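Ovach Task Board Package for Robot Arms

Planning and ordering information
Page updated 20th January

Overview

The Ovach package is made for teams who want to test a robot arm and a gripper on small manual tasks before they spend the money for a full cell. It contains the task board, the set of replacement parts, the finger blanks and the planning sheet. The arm and the gripper are not part of the package. Most of our customers own one arm already, or they have decided on one and wait for the delivery.

We sell the board through Orer in Europe and directly in all other countries. The content of the package is the same in both cases.

Who should buy it

We recommend the package for a workshop, school or test laboratory which must compare two or more grippers under the same conditions. It is also useful for a company which has received an offer for an automated assembly station and wants to know if the arm in the offer can really press, turn and plug in the way the seller says.

It is less useful if your parts are heavy. All elements on the board are meant for light forces. If you plan to move boxes or castings, please ask us about other test equipment, and we will tell you openly when we have nothing suitable.

What is in the package

Task board with carrying handle, ready for use on a table
Replacement set: push buttons, knobs, plugs and cable
Pair of finger blanks, to be cut or ground to your own shape
Rubber mat against sliding
Planning sheet and log sheets on paper, also as files
Power supply with the plug for your country (please write the country in the order)

Price

The full package costs 686 euros without tax and shipping. The replacement set is included one time in this price. Further sets are ordered separately, and the price of these depends on which parts you need.

Schools and training centers can ask for a reduced price. Please send the request from the address of the school, not from a private address, otherwise we must ask again and the offer comes later.

What you should plan in addition

Many budgets we see contain the arm, the gripper and the board, and then the money is finished. In practice there are more costs, and they are not so small. Please think about the following points before you send your request to the purchasing department.

Fingers. The fingers which come with a gripper are often wide and flat. They can press a button well, but between two buttons which stand close together they touch the neighbor. For small elements you will want narrow tips. Plan for at least one extra pair, and better for 2 pairs if several people will work on the setup.

Wrist camera. A camera near the gripper is a good help for finding the board when it does not lie straight. But the fingers cover a part of the view exactly at the moment when you come close to the element. If your budget allows it, plan a second camera with a fixed position beside the table. The bracket for it must be stiff. A cheap bracket moves when somebody walks past, and then the calibration must be repeated.

Light. Glossy buttons and metal parts give reflections. One soft lamp from the side is normally enough. A strong lamp directly above the board is not a good choice.

Table. The table must be stable and it should have a light, matt surface if you use a camera. Please keep enough free place around the board, so that it can be laid in different angles. Testing only in the straight position gives results which look better than the daily work will be.

Cables. Leave length for the cables of the arm and the camera, and guide them so that they cannot catch on the table edge. We mention this in every delivery and we still get calls.

Working hours. For the first setup you should calculate 16 working hours for one person who has programmed an arm before. For a person without experience we cannot give a serious number.

The board at work

After the setup, the usual first exercise is approaching the buttons from different directions. For this the board is turned on the table and the arm must find it again. Knobs and plugs come later, when the pressing works without problems.
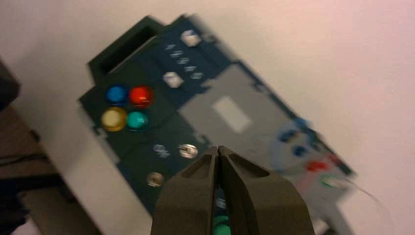

Task board lying diagonally on the table, with the gripper fingers in front. View from the wrist camera.

Choosing the gripper

We are asked very often which gripper is the right one for the board. Our answer is that a simple two-finger gripper is sufficient for the beginning. Important is how finely the opening can be controlled, and if the gripper can report that it has closed on something. Grippers which only know open and closed are cheaper, but for turning a knob they are a little bit rough.

If you already have an offer from your arm supplier, look if the gripper and the mounting flange are listed as separate positions. The flange is forgotten easily. Furnetti makes flanges for most of the usual arms and can also drill to your drawing. Please order there directly; we do not keep them in stock.

Delivery time

Boards from stock leave our house within 13 working days after the order is confirmed. In June the workshop makes an inventory and the delivery can take longer. If you have money which must be spent before a certain date, please write the date in the order and we will confirm if it is possible.

For customs outside of Europe we add the papers to the parcel. Import tax is paid by the customer.

Wear and replacement

Buttons and plugs are wearing parts. How long they last depends mainly on the force you allow. We advise to set the force limit of the arm low on the first day and to raise it only when a task cannot be done otherwise. Knobs can become loose after many turns. They are pushed back by hand, no tool is needed.

The printing on the board can be cleaned with a damp cloth. Please use no alcohol, it makes the colors dull.

When a part is broken, send us the name of the part and the order number. A photo is helpful but not necessary.

Warranty and return

The electronics of the board have two years of warranty. Wearing parts and finger blanks are excluded. A board which was not used can be returned within 30 days in the original carton. Boards with damage from too much pressing force are repaired against payment, and you receive the price before we begin.

Questions from customers

Can we rent the board?
At the moment no. The wear is too different from one customer to the other, and we did not find a fair price for it.

Do we need a safety fence?
The board does not decide this. It depends on your arm, your speed, your fingers and who is in the room. Please make the risk assessment for the complete setup and plan time for it. Narrow finger tips must be looked at with special care, also on an arm which is sold for work beside people.

Is software included?
There is a small program which reads the state of the buttons and writes it in a table file. The program for the arm you write yourself or you get it from your supplier.

Can two arms work on one board?
Yes, if the table is large enough and both arms are fixed to the same base. We suggest to begin with one arm.

Can we pay in parts?
Companies with a customer account can pay half with the order and half after delivery. For new customers we ask for payment before shipping.

How to order

Please send us the number of packages, the delivery country, the invoice address and, if you know it already, the type of the arm. You receive a written offer, usually on the next working day. Orders by telephone are only accepted for replacement parts.

Contact for planning and offers: Bastian Rieger
Contact for replacement parts: Ehlers service desk

Related pages
Replacement set for the Ovach board
Finger blanks, single pair
Planning sheet for a first robot station
Terms of delivery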